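How Do You Teach a Robot Arm to Play with Blocks?
Ellska Science Pages for Kids
2024-01-11

Think back to the first time you built a tower out of blocks. You probably don't remember it, because you were tiny! But your brain was doing an amazing amount of work. It had to find a block, figure out how far away it was, tell your hand how wide to open, close your fingers just enough, lift, move, and let go at the right moment. Then the tower probably fell over, and you laughed and did it again.

Scientists on a project named Jorik want a robot arm to learn the same kind of thing. Their lab is in a town called Perron, and they have picked one of the best toys ever made for the job: plain wooden blocks. The blocks sit on a flat sheet of cardboard, and the arm reaches down from over the top. It has joints that bend and turn, a bit like your shoulder, elbow, and wrist.

At the end of the arm is the gripper, which does the work of a hand. One kind has just two fingers. Try it yourself! Tuck away everything except your thumb and your pointer finger, and pick up an eraser. It works pretty well, as long as you come at it from the right direction.
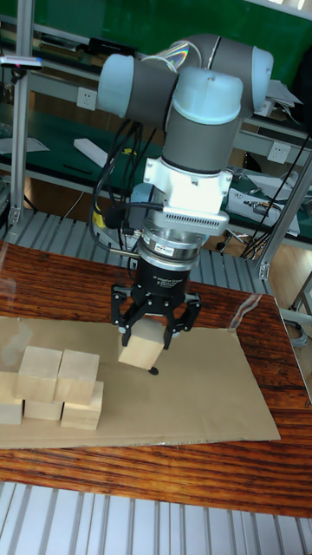

What does "learning" mean for a robot?

There are 2 big ways to get a robot to do a job.

The first way is to write down every single move. Go forward this much. Go down this much. Close. Go up. Factories have done this for a long time, and it's great when every part is waiting in exactly the same spot. But blocks on a table get bumped and turned. If a block has moved by the width of your thumb, the robot can close its fingers on nothing but air.

The second way is to let the robot learn from tries. A try goes like this: the computer looks at what the cameras see, makes a guess about where the fingers should go, and sends the arm there. Did it get the block? That answer is saved. Good guess or bad guess, it all goes into the computer's memory, and the next guess can be a tiny bit smarter. This is called trial and error, and you use it too, every time you practice shooting a basketball or riding a bike.

The Jorik team used the second way. In November, their robot made 3,000 tries! That would make your arm very tired. A robot doesn't get tired, but people still had to check on it and put blocks back on the cardboard when they had been pushed away.

The tricky part: neighbors

A block sitting all by itself is the easy kind. There is lots of room on every side for the fingers to slide down. A block with close neighbors is much harder. The fingers have to fit into the gaps, and if a gap is too thin, they bump the block next door.

Blocks that are turned at an angle are tricky too. The gripper wants to squeeze two flat sides. If it squeezes two corners instead, the block can spin right out, like a bar of wet soap. So the robot has to turn its wrist to match the block before it goes down.

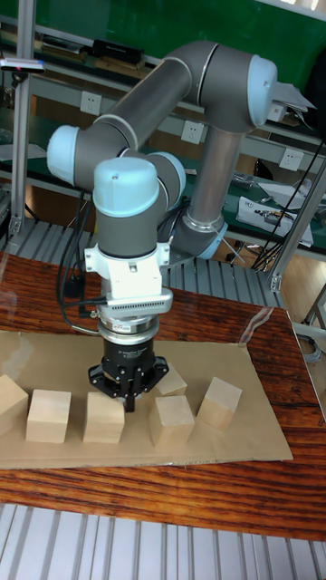 Early on, the robot mixed up these two problems all the time. It would turn its wrist perfectly and then come down with a finger on top of the neighbor – bonk! After the first 300 tries, the scientists looked at the saved results and saw that most of the misses happened in crowded spots. So they changed the practice. They gave the robot more crowded rows and fewer easy blocks standing alone.

Does that remind you of anything? If you keep missing the same spelling words, you practice those words, and you skip the ones you already know.

It helped a lot. By the end of the month, the robot was missing far less often in the crowded rows. It even started doing something that surprised the team. When two blocks were very close together, it sometimes nudged one of them over a little to make room, and then picked up the other one. No one had written down that move. It came out of all those tries.

Two fingers or three?

Here's a question the scientists are still working on. Is it better to have more fingers? A gripper with three fingers can hold a thing from more sides, so round or bumpy shapes may be easier to keep hold of. But three fingers need more space when they're open, and space is just what you don't have in a crowd of blocks. 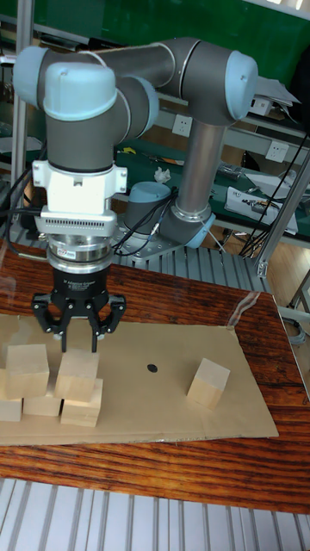
The team wants to know one more thing. If a robot learns with one hand, does it have to start all over when it gets a new one? You don't forget how to pick up a cup when you put on thick winter mittens. You're clumsy for a minute, and then you get the hang of it. A robot that could do that would be very useful, and the next part of the project is all about finding out.

Try it at home: the Kokovwood game

The team made up a game for visitors, named Kokovwood. You need 8 blocks, a piece of cardboard, and a friend.

1. Put the blocks on the cardboard. Let some of them touch and turn some at an angle.
2. Use only your thumb and one finger, and keep them pointing straight down.
3. Pick up one block at a time. If you bump another block, it's your friend's turn.
4. Play again with your thumb and two fingers. Was it easier or harder?
5. Now close one eye and try once more.

Write down your hits and misses for each round. If most of your misses come in one kind of spot, set up more spots like it and practice there – then check your numbers again!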